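首页 | 日记 | 读书 | 旧文章 | 关于我 | 留言

日记：议会投票的前一晚 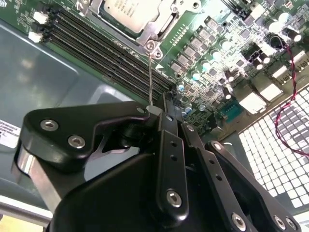 绿色的主板和处理器，左边是内存插槽。

五月，晚上十一点多

今天的日记用中文写。老师说，每个星期至少要写一篇长的，不然会退步。我的中文还是有点硬，请看的人原谅。

我住的地方叫Stestilley，是一个小城市，有自己的市议会。平时没有人关心议会，连我的房东也说不出市长的名字。可是这个月不一样，大家在面包店排队的时候也谈这件事。原因是市长想把老码头旁边的公共浴场关掉，把土地租给一家公司，叫Hemalico。市长自己的党里有6个议员不同意，他们写了一封公开信，说如果市长不收回计划，他们就支持对市长的不信任案。

议会一共有17个席位。我用铅笔在纸上算过：反对党本来就有五席，加上这6个人是十一席，超过一半了。所以市长这几天一定睡得不好。她在广播里说"一切照常"，声音很平静，但是她把这句话说了三遍。我学外语的时候也有这个习惯，没有把握的句子就多说几遍。

下午四点，我和Rin Sekiguchi一起去听公开的说明会。会场在市政厅二楼，椅子不够，我们站在暖气片旁边。Rin在本地的报社做校对，她对议会的规则比我熟得多。她小声告诉我，不信任案要先有人正式提出，然后议长要决定能不能排进议程，议长又是市长的老朋友，所以"有票"和"能投票"是两件事。我把这句话记在本子上，后来才发现"议程"的"程"字写错了，写成了"成"。

说明会开始以后，市长讲了二十分钟。她说浴场每年亏钱，屋顶要修，锅炉也要换。她没有说Hemalico付多少租金。有一位老先生问了，她回答"合同还在谈"。老先生又问，既然还在谈，为什么现在就要关门？下面有人鼓掌。市长喝了一口水，请下一位提问。

我觉得她不是一个坏人。三年前我刚搬来的时候，办居留的手续很麻烦，是她办公室的人帮我打的电话。所以我心里有一点矛盾。可是浴场我每个星期都去，冬天尤其离不开它，更衣室里的几位阿姨是我最早的会话老师。我的"哎哟"和"真要命"都是从她们那里学的，课本上没有。

那6个议员里面，来了四个。带头的人叫Wuller，以前当过中学体育老师，嗓子很大，不用麦克风。他说他们不想换市长，只想让她听话。我不太明白"听话"在这里是不是合适的词，因为我的老师只对孩子用这个词。Rin说他是故意的。坐在前排的一个年轻女议员听到以后低头看手机，表情不太高兴。Rin猜她会第一个退出，我猜她不会。我们赌了一碗面。

散会以后，门口有人收集签名，要求保留浴场。我问了，已经有861个人签了。我不是公民，不知道能不能签，拿笔的人说"住在这里就可以"，我就签了。我的名字用汉字写出来，他看了很久，问我怎么念。我教了他两遍。

晚上Sayaka Yokoyama打来电话。她在Shimada教书，我们是大学同学。我把今天的事从头到尾告诉她，她听完只问了一句："那么，明天到底谁会赢？"我说不知道。她说她们那边也有过差不多的事，吵了一个春天，最后三个人换了职位，一个人去旅行了，事情就没有了。她说得太快，我没有听清楚谁去旅行。

我又想起一件小事。七点多的时候，我在市政厅后面的停车场看见市长的秘书和Wuller站在一起说话，两个人都没有穿外套，天气还很凉。他们看见我，就点了点头，不说了。我不应该乱猜，可是我还是马上发短信给Rin。她回了四个字："面我要大碗。"

睡觉以前我又看了一次本地的新闻。网站上只有一行字，说市长办公室"暂时没有补充"，还有一个消息，说议长明天早上九点公布议程。评论已经有一百多条，多半在骂人，有几个词我查了词典也没有。有一条写得很客气，说不管谁当市长，请先把浴场门口的那盏灯修好。我给这条点了赞。

生词（自己用）：
不信任案
倒戈：我以前以为是摔倒的意思
议程（不是"议成"！）
收回成命：Rin教的，明天想用一次

明天早上有课，到九点我应该还在公共汽车上。我会用手机看结果，希望隧道里有信号。

打印本页 | 用电子邮件发送给朋友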